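Members' forum > Visits and open days > Sorkari open day: notes and questions

Thread started by Plerell_Liaison

Members who attended the open day at the Sorkari workshop on 11 September 2020 are invited to record their observations in this thread. The demonstration concerned the handling of parts at an open computer chassis. Remarks will be passed to the host in full. Members are asked to keep to what was shown on the day and to leave questions of purchase for the Vonuvix thread.

Reply by benchwright15

I attended the second session. The explanation of the cell was clear and the staff answered every question put to them. My one reservation concerns the pace. The arm moved slowly throughout, and we were not told whether this was for the benefit of visitors or is the normal working speed. I should be grateful if the host could state which. 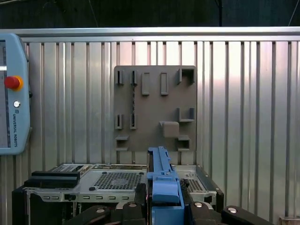

Obi
Section moderator, Visits and open days

The board of holders on the corrugated wall received less attention on the day than it deserved. It carries slots, upright tabs, a bracket and several small open boxes, and it stands directly behind the chassis. Members planning a similar cell may wish to consider whether a wall position would suit their own work. The blue plastic part at the gripper finger has a ridged, stepped shape, and I would welcome comments from anyone who has handled parts of that sort.

Reply by Quillmarsh

I must disagree with the moderator on the wall position. An upright board saves bench space, but the arm has to reach over the work to get to it. At our own site we tried such an arrangement in December and went back to a flat tray after 15 shifts. The demonstration was well presented. I do not think it settled the matter.

Reply by benchwright15

With respect to Quillmarsh, a flat tray takes up bench that many of us do not have. Our cell is 1000 mm deep and the chassis we work on fills most of it. We could not use a tray without moving the fence.

Reply by Quillmarsh

That is a fair point for a narrow cell. I would still ask to see timings for both layouts before recommending either to members.

Reply by tern_and_co

May I raise a different matter? The teach pendant hangs at the left of the wall, with the red stop button in its yellow ring facing outwards. I was pleased to see it kept within reach. Our insurers required a second stop at the visitor side, and I did not hear this discussed. Did any member ask?

Reply by Plerell_Liaison

The question was put in the first session. The host replied that visitors remain behind the painted line while the arm is powered and that a member of staff stays at the pendant. A second stop was not mentioned. I have added the point to the list for the host.

Reply by tern_and_co

Thank you. I should like the answer in writing, if that can be arranged.

Reply by Obi

The request for timings and the request concerning the second stop have both been entered under reference 2854. Members who wish to add to either should reply here and quote that number. Comments on parking and catering belong under reference 2909, where several have already been received.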